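El primer mes de cole nuevo

Pues ya llevamos casi 2 semanas de cole nuevo y por fin me siento a escribir (¡con café y todo!). Cambiar a la niña en tercero me daba un miedo horrible, lo confieso. En agosto me leí el reglamento del Pendcombe dos veces y seguía sin entender lo del horario partido.

El tutor se llama Houshang Najafi y nos ha caído de maravilla. En la reunión habló poco de notas y mucho de lectura: veinte minutos cada noche, del libro que ellos quieran, aunque sea un cómic. La mía ha elegido uno de dragones y no lo suelta.

Una tarde cualquiera, con la esterilla en las tres:

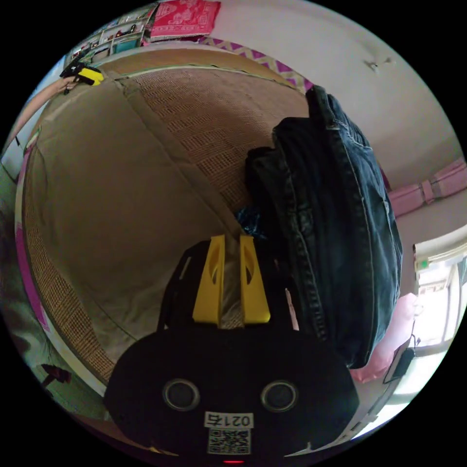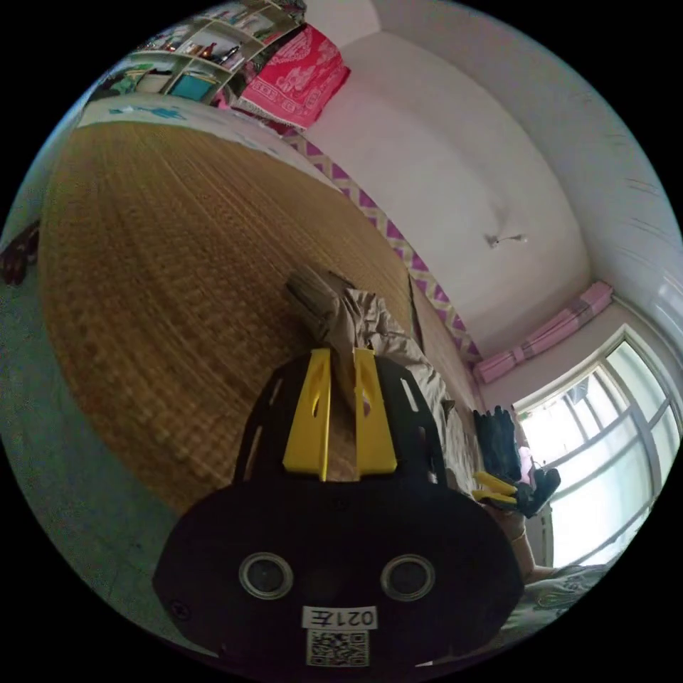
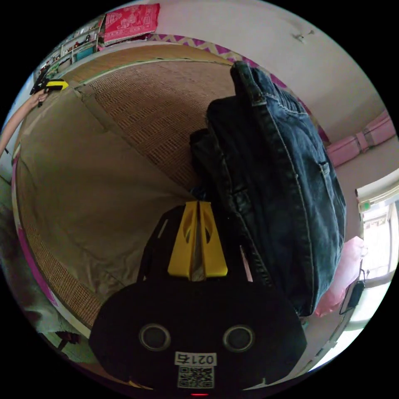
Lo que menos me gusta

El comedor. Sale a 5 euros al día y, si avisas tarde de una falta, te lo cobran igual. También piden 50 euros de material en septiembre, y luego la agenda va aparte. Ya he preguntado en secretaría y me han dicho que mande un correo, así que en eso estoy.

De las extraescolares os cuento otro día, que todavía dudamos entre teatro y ajedrez y el plazo se cierra el viernes.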